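Workshop notebook, 11/12/2019

Finish trials, bench tops. Third go at the Lokonent hardwax oil against the old stuff.

Rüdiger is still convinced the Lokonent is worth the money. I said I would give it a fair run and I have, but I want it written down that I went in doubting it and I'm not much moved so far.

Setup, for anyone reading later. Beech offcuts from the Satville order, all out of the same two boards, planed and then sanded to 180 by hand. Valentina did half the sanding and I did the other half, and yes, you can tell whose are whose under the raking lamp. I mixed them up between the groups so it shouldn't matter. Pieces were numbered on the back in pencil before anything wet went near them.

Group A: Lokonent, two coats, wiped on with a lint-free rag, buffed off after 15 minutes as the can says.
Group B: our usual boiled linseed and beeswax, warmed, rubbed in, left overnight, rubbed again.
Group C: the Wullix water-based clear, brushed. Birsen asked for this one. I think water-based on beech is asking for raised grain, and it raised the grain.
Group D: bare.

Coffee test. Black coffee, a ring left by the same mug on each piece, wiped after an hour. D stained, obviously. B stained faintly. A and C looked clean to me. Birsen says she can see a ring on one of the A pieces if you tilt it, and after tilting it for a while I could talk myself into that too. Called it clean. Would like Sverre to look without being told which is which.

Water test. Wet cloth left overnight. B went pale where the cloth sat and then mostly came back by the afternoon. A went slightly dull and has not come back. That is the opposite of what the leaflet promises. C did fine, which annoys me.

Heat test not done. I don't trust the way we did it in October, when the pan was a different temperature for every piece and we wrote down results as if it wasn't. Need a proper hot plate or we should leave the heat column out of the table altogether. An empty column is better than the one we had.

Smell: A is strong for a day and then gone. B smells like B. C has next to none.

Cost. Lovisa worked out that the Lokonent comes to 2 dollars and change per bench top if nothing is wasted. I have never seen anybody finish a bench top with nothing wasted. Rags, the skin that forms in the can, the bit that goes on the apron. She used the coverage number off the label and I would like to see it measured on real beech, end grain included. End grain drank the first coat like it wasn't there.

Also the can number is 453 and the lid had been opened before it got to us. Rüdiger says the supplier decants. Maybe. If this is an old can then the water result might be the can and I'd have to throw out group A and start over. Asked for a sealed one. No date on that yet.

Drying. Left all the pieces on the rack by the window. Should have been away from the window — the top row gets sun in the morning and the bottom row doesn't, and I put the groups on the rack in order, A at the top. So A had the warmest spot all week. Stupid, and mine. Next time shuffle the rack positions as well as the sanding.

Scratch test, thumbnail and then a coin. I don't believe in this test. It depends entirely on who is pressing and how they feel about the product. Rüdiger pressed on A and got nothing. I pressed on A and got a line. Strand has an old weighted stylus in the back cupboard and if it still runs straight I would sooner use that.

Where this leaves us: nothing here says switch. B is easier to repair, everybody already knows how to put it on, and a pale patch that comes back beats a dull patch that stays. Against that, A took the coffee better. C deserves another look on a piece that has been wetted and sanded back first. I said I wouldn't write that and now I have.

Do again:
sealed can of Lokonent, new group A
rack positions drawn from a hat
Sverre to judge stains blind
two more pieces per group for end grain only
ask Valentina whether her 180 is the same roll as mine

Unrelated, shop jobs. The drain under the wash sink is slow again. Bandsaw tire is glazed and should be cleaned before anyone resaws the rest of the Satville boards. Order 2222 is short one box of rags, have written to them. Oily rags go in the lidded metal bin, spread flat outside first if there's a pile. I found a balled-up one on the sill again.

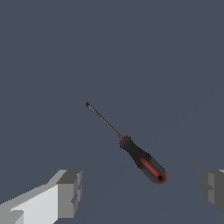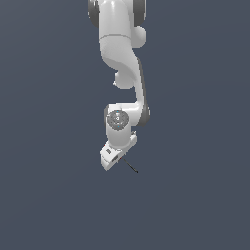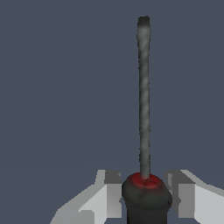 Renders. Screwdriver in the first and last, the white arm in the middle one.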